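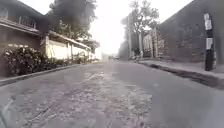

Delphine Ambrose drives the Ivach through a handheld controller, and every correction of her thumbs is stored alongside what the robot sees. The small ground robot, built by Räsänen, has no route program of its own. It learns from the log. On streets like this one, a strip of patched, gravelly pavement runs along the middle and left, with smoother asphalt to the right of it and a recessed gutter farther over, below the sidewalk. A driver has to choose a line between loose stones and a drop, and the choice is what the log is meant to capture.

The Desitau project has recorded 459 drives so far, each up to 67 minutes long. Ambrose and a second operator share the work in Vedthorpe. They are told to drive slowly, to stop fully before reversing, and to mark any run in which they lost the video link.

Mortimer Park, who trains the steering model, discarded 205 of the early drives. The operators had been steering late – the delay on the link was longer than anyone had measured – and the model learned to turn late as well. The controller now stamps each command at the moment it reaches the wheels.

Park also wants more poor driving, deliberately begun and then corrected. Ambrose steers toward a curb, hands over to the recorder and recovers. Those sessions continue until December.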